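Gatance Releases Update to Kemov Stock Ledger for Independent Clothing Resale Shops

Version 3 adds item-level intake, timed markdowns and consignor statements

Gatance today announced the general release of Kemov 3, an update to its stock ledger for secondhand and consignment clothing stores. The release replaces the batch intake screen used in earlier versions with a record for each garment, opened when the item is accepted and closed when it is sold, returned or donated.

Each record holds a category, size, condition grade, asking price and consignor account. Staff can complete the five fields from a keyboard or a handheld scanner. Tags print on standard label stock, and the tag number stays with the garment through every price change.

"Stores told us that the weak point was the gap between the intake counter and the sales floor," said Wanting Qian, product manager at Gatance. "An item could be graded, priced and hung, and still not show up in the ledger until closing time. The record now exists before the tag is printed."
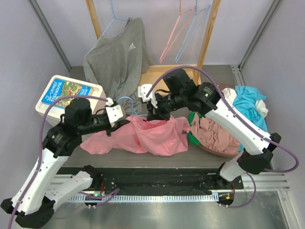

Markdowns are set by category. A store may, for example, lower outerwear on one schedule and children's clothing on another, with a floor price below which the system will not go. Changes are applied overnight – the new prices are in place before opening – and a list of affected tag numbers is sent to the store manager.

Consignor statements have also been revised. The statement now shows the original price, each markdown, the sale price and the store's share on a single line per item.

Kemov 3 was tested over one season at the Huanca store in Edomby, which entered 3,290 garments during the trial. Of these, 729 were children's items.

"Our month-end count used to take two evenings," said Margareta Ardeleanu, who manages the store. "In August we finished it in one."

Kemov 3 is available now to all current license holders at no added charge. Records from version 2 can be imported directly. Support for version 1 will end with this release, and stores still using it should contact Gatance for a conversion file.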